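Brellwood Residents' Laundry Room: Minutes of the Working Meeting

Date: 02/11/2018
Present: Hartmut Wegener (chair), Jonalyn Malabanan, Bảo Lâm, Bernadette Tanguy (minutes)
Apologies: Jomar Castillo

1. Previous minutes

Approved with one correction. Under item 4, "filter" should read "lint filter grille." The drain filter is a separate part and is covered by the Fikcombe service contract.

2. Dryer no. 1: labels and lint

JM presented the proposed label scheme. Each dryer keeps its number on the white label at the upper left of the lower body, and the same number will be used in the fault log from now on. Entries such as "the one by the wall" will be returned to the person who wrote them.

The slotted grille along the bottom lip of the door opening is to be wiped before each load. BL asked whether the wipe should be logged. Agreed that it should not. A weekly full clean of the grille will be logged, with initials.

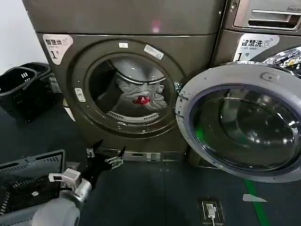
3. Loads left in drums

The log for June lists 16 loads left in a drum past the end of the cycle. HW proposed that a finished load may be moved to a basket after a fixed wait. Discussion on the length of the wait. BT favored 8 minutes and JM favored longer, on the grounds that the residents of the upper floors have to wait for the elevator. BL noted that either figure is unworkable unless the cycle end time is written down by the person who started the load.

Agreed: no fixed wait for now. A time sheet will be hung by the door and the matter looked at again when the sheet is full.

Agreed further: anyone emptying a drum is to check the back and the upper part of it. Dark clothing is easily missed against a dark interior, and small items stay behind in it.

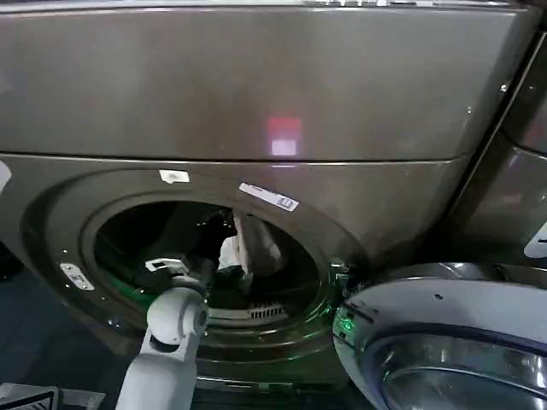

BL added that mixed loads are the usual source of complaints about color transfer. White pieces in with black ones are the resident's own responsibility, and the house rules already say so in section 3. No change to the text. JM to move the paragraph higher on the notice, where it can be read without bending.

4. Door openings and seals

HW reported on the inspection. The rim and the inner ring of the opening are to be wiped with a damp cloth at closing, working from the top down. No abrasive pads on the cabinet fronts, as the finish marks easily. Stickers on the fronts are to be left in place, including any that appear faded, until Fikcombe confirms which ones are required.

Doors stay open overnight. JM asked that they be left fully open so that the drum can be checked from a standing position. 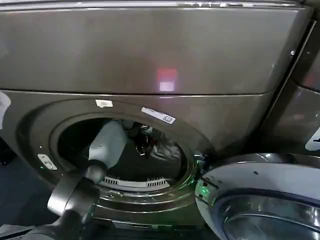 Reading time: 3 minutes

5. Quotations

Two quotations received for replacement grilles. Sison quoted 51 per part, delivery included. Okow quoted less per part, delivery excluded, and did not state a delivery charge. BT to request the missing figure in writing. Decision held over.

6. Display rack and refreshments

The clear rack on the wall was discussed at JM's request. The present order is to be kept: silver-capped containers on the upper shelf, the orange and red bottles in the middle, green and yellow items lower down. Heavier stock should not be moved up. The side panels are to be cleaned with a soft cloth and water only, as the last cleaning product left streaks.

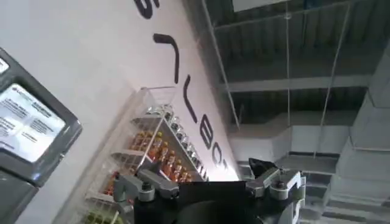

BL asked that restocking be done from the back of each shelf, older items forward, and that it take place outside the busy evening hours. Agreed. HW asked whether the wall behind the rack needs repainting. Deferred to the spring budget.

7. Actions

JM: revised notice, time sheet.
BT: letter to Okow, copy to HW.
BL: weekly grille clean, dryer no. 1 first.
HW: list of stickers to Fikcombe for confirmation.
JC: to be informed of the above and asked to take over the fault log.

8. Any other business

None. Meeting closed by the chair. Corrections to these minutes should reach BT before the next meeting.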